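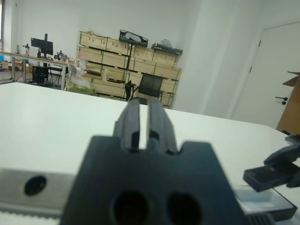
Wrist camera view, with the other gripper coming in from the right.

I spent most of the last two weeks on a bug that I first filed as "ghost object on table." The planner would refuse a simple reach over open tabletop and report a collision. I'd look at the table and there would be nothing anywhere near the path. A second later the same request would go through.

The setup, for anyone who hasn't read the older posts: two arms share one white table, and there are cameras at the wrists. Greltik is the control process. It talks to the arms and publishes joint states. Nilsuwan takes the wrist images and turns them into a list of things on the table. Grultico plans against that list. Visen is the viewer I use to replay logs, and it's the only one of the four I still enjoy working on.

A wrist camera always has its own gripper in the picture. The body takes up a big piece of the bottom and the fingers stick up into the middle. I dealt with that a long time ago using a fixed mask. You draw a shape over the gripper, everything under the shape is thrown away, and perception never hears about it. The fingers move, so there's one mask for open and one for closed, and a blend in between driven by the finger position.

The other arm is harder. It can come in from either side at any angle, so a fixed mask is no use. I take the joint states from Greltik, work out where every link of the other arm should be, project the shapes into the wrist image, and mask out those pixels too. On paper it covers everything. In the logs it covered nearly everything, and what it missed was a thin dark strip along the front edge of the other arm. Nilsuwan saw a dark strip over a white table and quite reasonably called it an object.

I guessed wrong about the cause twice. First I thought the hand-eye calibration was off, so I redid it. The numbers barely changed. Then I thought the link shapes were too small, so I padded them. The ghosts went away, and so did any real object that was close to the other arm, and those are exactly the ones I need to see when both arms are working on the same thing. I took the padding back out. 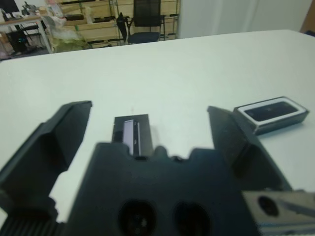 What finally helped was sorting the bad frames by how fast the arms were moving. I should have done that on the first day. With both arms still, there were no ghosts at all. They only showed up in motion, and the strip got wider as the speed went up. That's a timing problem, and calibration has nothing to do with it.

I pulled one log of 1261 frames and had Visen draw the projected arm outline on top of each image. Out of those, 53 had a strip wide enough for Nilsuwan to report. Then I added a slider to Visen that shifts the joint states forward or back in time before projecting. With the slider at 35 milliseconds the outlines sat on the arm in every one of them.

The source was dull. The camera driver stamped each image when it finished copying it into memory. Greltik stamped joint states when it read them off the bus. So each image was marked as newer than it really was, and I was lining it up with joint states from after the exposure. For a camera bolted to a wall you might never notice, since only one thing in view is moving. With the camera on a moving wrist looking at another moving arm, both errors land in the same image and sometimes add up.

I made three changes:

Images now carry an estimated exposure time, and the copy time is kept in a separate field for debugging.

Nilsuwan asks Greltik for joint states at that exposure time, interpolated between the two nearest samples. Before this it took whichever sample had the closest stamp.

If there's no sample on both sides of the exposure time, Nilsuwan skips the frame. It used to extrapolate without saying so. I don't remember writing that, but the commit has my name on it.

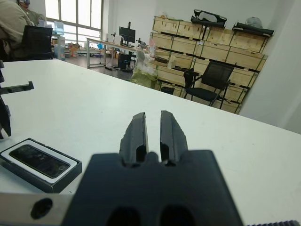 Page last changed: March 9, 2023

The masks themselves are tighter now. With the timing fixed I could drop the leftover padding to a few pixels, and small parts lying near the fingers no longer get swallowed.

There was one more source of false objects, and it was the room. A wrist camera tilted up even slightly sees past the back edge of the table to desks, chairs, shelves and whoever is sitting over there. Nilsuwan cut those away by distance, with one limit for the whole image. When the wrist rolled, a slice of background came in under the limit at one corner. I replaced the limit with the table outline. It's four corners measured once in the base coordinates of the arms and projected into each image, the same way the links are. Anything whose base falls outside the outline is dropped before the planner hears about it.

That means the outline has to be measured again if anyone moves the table. There's a check for it at startup that compares the projected far edge with the edge found in the image, and it stops with an error if the two disagree. So far it has gone off once, and it was right.

Grultico needed a small change as well. It treated an object seen in a single frame the same as an object seen for a minute. Now something has to appear in several frames in a row before it can block a path, unless it's close to the planned motion, in which case one frame is enough to slow down. I'm not sure about that rule. It makes the arms hesitate next to shiny surfaces, where reflections come and go as the camera moves, and I may end up tuning it per task.
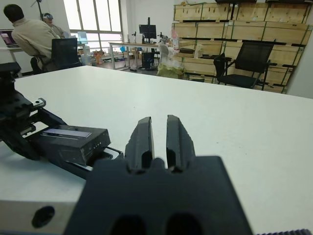

Fingers close together, the second arm reaching in from the left.

The Visen slider is staying in. I've used it on older logs, and a few problems I had written down as bad grasps look like the same offset. I haven't gone through all of them.

Still open: the masks don't cover cables. Greltik knows where the links are, but a cable hangs where it likes, and for now I only mask a rough band beside the wrist. I'd like to have something better by May. The code for the exposure time estimate also assumes a fixed exposure, so auto exposure has to stay off until I read the real value back from the driver.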